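Section 6: Cooling and Serving Your First Bottle

Welcome back! By now your Brelten wine cabinet should be unpacked, standing level, and plugged in (if it isn't, please turn back to Section 4, where Nusrat Butt walks you through the feet and the door hinge). This section covers the first chill, loading the racks, and getting a bottle from the cabinet to the glass in good shape. Read it all the way through once before you start, maybe with a cup of coffee. It isn't difficult, but a couple of the steps happen hours apart and it's nice to know what's coming.

Before you begin

You will need the two long racks, the short top rack, the drip tray, and the small bag of rack clips taped inside the door. If your cabinet came from the Ullitberg warehouse, the clips may be in the carton with the power cord instead.

CAUTION: Let the cabinet stand upright for 6 hours before switching it on for the first time. If it traveled on its side, make that a full day.

First chill

1. Slide the drip tray into the slot at the bottom until you feel it stop. The lip faces you.

2. Fit the rack clips, two on each side, and push each one down until it clicks. They are stiff when they're new, so use your thumb and don't be shy about it.

3. Set the racks on the clips. The short one always goes at the top, where the fan housing takes up some of the depth.

4. Close the door and press POWER. The display will blink, then show the temperature of your room. That number can look alarming on a summer afternoon, and it's perfectly normal.

5. Hold the snowflake button and let go when the display stops blinking. Use the arrows to choose your setting. For sparkling wine we like 6 degrees Celsius, and for most reds 14. To switch to Fahrenheit, hold both arrows together.

6. Leave the cabinet empty with the door closed overnight. You'll hear the compressor come on and go off again, with a soft knock now and then as the lining settles.

NOTE: Please don't drop the setting lower than you want in the hope of getting there sooner. It won't speed anything up, and you may forget to change it back (we have all done this).

Loading the racks

7. Lay your bottles on their sides with the necks toward the door. Start at the bottom and work up.

8. Keep big-shouldered sparkling bottles on the lowest rack. They are wider than they look, and they'll scrape the door seal anywhere else.

9. Leave a finger's width between the last bottle and the back wall so that air can move.

CAUTION: Never store an opened sparkling bottle lying down, even with a stopper in it.

Opening and serving

10. Take the bottle out gently and stand it on the counter for 30 minutes if it's a red, or just a moment if it's sparkling.

11. For sparkling wine, loosen the wire cage but leave it on. Keep your thumb over the top, point the bottle away from people and lamps, and turn the bottle while holding the cork still.

12. Pour a little into each glass, let the foam fall, and then go around again.
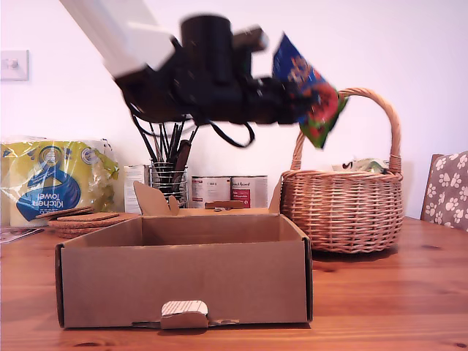
Wine straight from the cabinet tastes quieter than it will after a short time in the glass, so give it a chance before you decide you've set the temperature wrong. Something salty alongside helps a great deal, and it needn't be fancy. A crinkled foil bag of snacks like the blue, red and green one over the basket handle will do very nicely with a cold dry sparkling wine, and Waqas Dogar, who tested most of these settings for us at Khattak, prefers that to any cheese board. Pour the snacks into a bowl well away from the glasses, as greasy fingers leave marks on the rims and flatten the bubbles.

If the display shows E3 while you're serving, the door has been open too long. Close it, wait for the beep, and carry on. Cleaning the racks and changing the Cinditz charcoal filter are covered in Section 7.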